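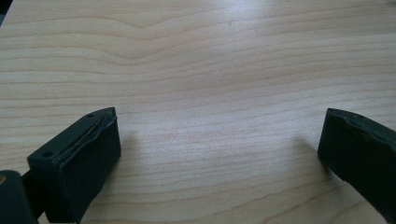 The fault at Wolham took most of September to find, and when Erasto Kombo finally found it, it was the width of a fingernail.

Kombo runs testing for the company, which builds grippers for lifting cups and other tableware. The trouble began at Likbridge, where a customer reported that cups were slipping after a good grip. No one was hurt, but a full cup of tea went over a keyboard, and the customer switched the unit off.

"We blamed the software first," he says. "We always do. We spent two weeks changing the closing force and it made no difference that I could see."

The log gave him his first useful clue. Over 1000 lifts there had been 62 slips, nearly all of them with smooth metal cups. 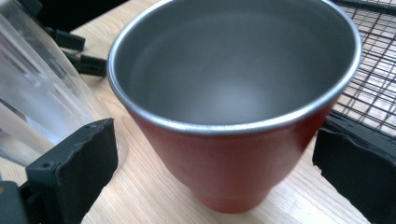 Words: Erasto Kombo was interviewed at the Wolham workshop

He then took the pads off the returned unit and looked underneath. The glue had let go along one edge, so the pad could creep sideways under load.

"With the jaws open it looked fine to me," Kombo says. "You had to push it with your thumb. Then it moved, and I felt a bit sick, to be truthful, because we had shipped others."

Wolham wrote to every customer that Sunday and asked them to stop lifting anything hot or breakable. The company has since changed its glue supplier to Makori, and pads are now pulled by hand before a unit leaves.

Is he sure it is cured? "No. We've had 114 hours on the new glue without a slip. I'd like a lot more than that before I tell Likbridge to put the tea back on."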